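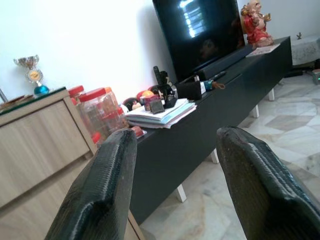
Does the top of a television cabinet need to be kept clear? Most of it does, and the part that doesn't should be decided on purpose.

I have held this opinion for years and it has cost me some goodwill. People hear it as a complaint about their taste. It is a complaint about a piece of furniture, or more exactly about the way we buy one thing to hold one object and then let it hold thirty.

A long low cabinet is the most tempting flat surface in a home. It is lower than the kitchen counter, so you can drop something on it without lifting your arm. It usually stands on the way from the front door to the sofa. And it has empty space on both sides of the television, which looks like room to spare. A charcoal gray unit on short white legs, with plain front panels and a flat top, is a good-looking thing when it comes into the house. A month later the top is crowded and the only way to see the color is to look at the front.

The usual advice is to buy more storage. I disagree with it. When we moved to Fisdale we had a cabinet by Prilach, 60 inches long, and it was full across the top within weeks. We decided it was too small. The next one was a Trarnik, 119 inches, and it took up most of the wall. The pile spread out to fit. It had the same mail in it, the same batteries that might have been dead, the same instructions for a fan we had already given away. We had paid to double the size of the problem, and the drawers underneath had room in them the whole time.

That last part matters. A drawer takes a bend of the knees and a decision about which drawer. The top takes neither. Any plan for keeping a cabinet clear has to deal with that, and a bigger cabinet doesn't.

My neighbor Araba Mahama takes the other side. She says a living room is for living in, and that a bare cabinet makes a room look like a showroom at the Asante furniture store. She keeps family things out where visitors can see them, and she is right to. I would never ask anyone to put away a figurine in red and gold, or to take the white lace cloth off a side table. Those things were placed. Someone picked the spot, and would notice if they were gone.

What I object to is everything that arrived without being placed. A sheet of paper left in front of a figurine wasn't put there to be admired. It does harm, too, in a small way – it turns the figurine into one more item in a heap. Clutter is hard on the things you care about most. You stop seeing them. Araba and I have argued about this over tea more than once, and I think we are closer than she admits. Her side table holds very little, and every visitor looks at it.

So here is what I would do, and what we do now. The television stays, and so does the long black bar at its foot, if there is one. At one end of the cabinet you may have things you like to look at. We allow 3. At the other end there is nothing. The bare end is the hard part and the whole plan rests on it. If a single envelope is left there overnight, two more will be with it by morning.

Mail goes to the kitchen, where there is a bin for it and a table to open it on. Remote controls go in the top drawer. My husband said this would drive him crazy, and for a week it did. Chargers and small gadgets are harder. They need an outlet, and the outlet is generally behind the television, so cables end up running over the floor and whatever they feed ends up next to them. I don't have a neat fix. We bought an extension cord and moved the charging to a shelf in the hall. It looks no better there, but I don't sit facing it for two hours every evening.

Cleaning is the practical argument, for anyone who doesn't care how a room looks. Matte dark furniture shows dust quickly. A clear top takes one wipe with a damp cloth. A crowded top has to be unloaded first, and so it waits until Saturday, and then until the next one. The legs are worth having for the same reason. A cabinet raised off a tile floor can be swept under, and pale polished tile with a bit of light on it is pleasant to see running all the way back to the wall. I would choose legs again over a solid base, even though the solid base gives you deeper drawers.

I'll grant one more thing to the other side. There are weeks when the cabinet top fills up and the reason is a sick child or a busy job, and clearing it should be low on anybody's list. Ours was covered for most of November. I didn't enjoy it, but I didn't lose sleep over it. When things calmed down we got a laundry basket, swept the lot into it and sorted it in front of a movie. Most of it was paper and went straight to recycling. The rest fit in one drawer, which we then had trouble closing.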